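The Badari kitchen starts at six

The first thing she does when she comes in, at six, is fill the kettle. The second is to look at the counter.

"If the counter is clear, the day is going to be fine," she says. "If somebody left a pot on it, I know what kind of day I'm getting."

She has run the shared kitchen at Badari for nine years. Badari is a guesthouse on the edge of Trurkby, at the end of the road that goes up past the old feed store. It has a single kitchen, and guests are free to use it as long as they clean up, and most of them do. She does the rest. She asked that her name be left out of this, on the grounds that everyone in Trurkby knows who she is anyway and everyone else has no need to.

We talked in March, between breakfast and lunch, at the small table by the pantry door. She kept getting up. There was bread in the oven and a delivery due from Ambrosio, the grocer that brings her flour and beans.

I had asked to talk about cooking. She wanted to talk about dishes.

"Cooking is the easy part," she said. "You cook for an hour and you clean for two. People write books about the first part."

By her own count, the house owns 144 bowls. She knows the number from the last inventory, which she did herself over one evening with a pencil. They don't match. The original set was plain white and came with the building. Breakage took most of it, and what replaced it came from wherever she could find it: yard sales, a restaurant in town that closed, guests who mailed her something after they went home. She paid 60 dollars for the biggest lot, which came in two apple crates.

"I used to want them all the same," she said. "Then I noticed guests were picking favorites. A man stayed here two weeks and ate out of the same bowl every morning. He looked for it. You can't do that with a matching set."

She has opinions about cloths, too. She buys them in bundles of 100 from a supplier called Reso and cuts the worn ones down for floors. Checks and stripes are both fine with her. What she cares about is that they are cotton and that they have been washed a few times, because a new cloth just pushes the water around.

Bowls get dried by hand, right after rinsing. She doesn't like a drying rack. She had one and gave it away, and says the bottoms of the bowls never dried on it and left rings on the shelf. Now they get wiped on the counter, inside first, then the rim, then the outside, and the finished ones go toward the back by the wall until there are enough to carry. 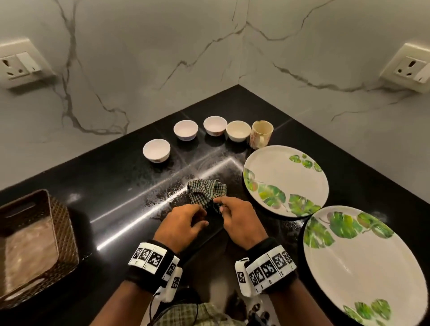
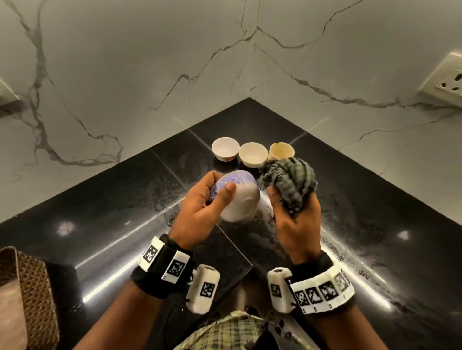

Not everyone at Badari agrees with her on this. The woman who handles the bookings, passing through for coffee, said that she had wanted a dishwasher for years and would happily give up a cabinet for one. In her view a kitchen that size should not depend on dry cloths, and on a full weekend there are never enough of them. She had priced a machine at 3000 dollars, installed, and thought that was fair.

"She brings it up every spring," the kitchen manager said after the door closed. "I'm not against it. I'd like to know where it goes. She says a cabinet. Which cabinet? They're all full of bowls."

The black counter was not her choice. It went in during a remodel, along with the marble-patterned wall behind it, and she was away when it was picked. She would have chosen something gray.

"It's handsome," she said. "It shows everything. One drop of water and you see it from the hall. Flour, you see it. I complained for a year."

She has come around on it a little. With the old counter, which was a speckled tan, she found crumbs with her hand and not with her eyes. On the black one she can tell at once where she has wiped and where she hasn't. She goes over it with a damp cloth and then a dry one, working out of the corner toward the front edge. The seams get a soft brush once a week. She used a spray on it at first and stopped when it left a film. Now it's warm water and a little dish soap.

I asked whether guests ever help.

"They offer. Some of them are good at it. Some of them dry a bowl like they're afraid of it." She picked one up from the table to show me, turned it on its side, and held it by the outside with her thumb. "You have to hold on to it. That's the whole lesson. The ones that break are the ones people hold with two fingers."

She doesn't charge for breakage. There is a jar by the door where guests leave a few dollars if they feel bad, and the money goes to the next yard sale.

The timer went off then and she took out the bread, four loaves, and set them by the window. The Ambrosio truck pulled in a few minutes later. She went out to meet it with a cloth still over her shoulder, and called back that the coffee was on the stove and that I should rinse my cup.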